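The man who keeps Addale's buttons

I'd been meaning to talk to Meirion Jarman for ages. My neighbour had bought a coat from the Addale mill shop, lost a button on the bus home, rang up to complain and got Meirion, who kept her on the phone for 22 minutes and then posted her two spares in a matchbox. I had to meet him!

He's 67 and has looked after trimmings at the mill since he was a lad (buttons, toggles, buckles, the lot). His room is up a back stair and smells of tea and wool. He cleared a chair for me by lifting a cat off it.

"She's not ours," he said. "She comes for the radiator."

I asked how many kinds of button he had, expecting a shrug, and he opened a ledger. "Three thousand, four hundred and eighty-eight. That's kinds, mind you, I wouldn't like to say how many of each." He's drawn every one of them in pencil, actual size, with the holes in the right place.

Where do they come from?

All over, though the oldest were bought from a firm called Grivier, long shut, which made horn buttons for riding coats. Meirion let me hold one and it was lovely, warm brown with a pale streak through it. "You can't match those," he said. "People send me a photo and say, can you match that, and I have to write back and say no, but I've got its cousin."

The cousins are kept in tobacco tins. I asked which he'd save in a fire and he looked quite upset, so I moved on to sewing.

He has strong views on thread. He likes Dirnik, a waxed linen, and he buys it by the cone in July when the mill is quiet and he can get to the post office. Polyester he puts up with. "It's strong, I'll give it that, but it cuts the cloth before it breaks. I'd sooner lose the button."

Then he made me sew one on. I did it the way my mum taught me, flat and tight, and he snipped it straight off again. You want a shank, he says, so lay a matchstick across the top, sew over it, slide it out and wind the thread round underneath. Mine came out wonky. He said it would do for a pyjama jacket.

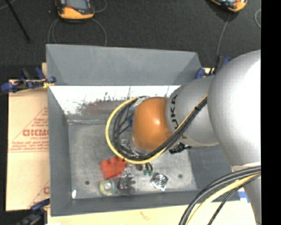
What's next for the collection?

Meirion would like to retire, sort of. The ledger is going to his niece, Miss Enache, who has been learning the tins on her days off and has already found a whole row he'd put under the wrong letter. "She was very nice about it," he said. "She waited till I'd had my dinner."

He'll still come in for the post. There's a pile of it by the kettle, mostly padded envelopes with one sad button in each, and he answers them all by hand. I left with a horn toggle in my pocket and the cat back on my chair.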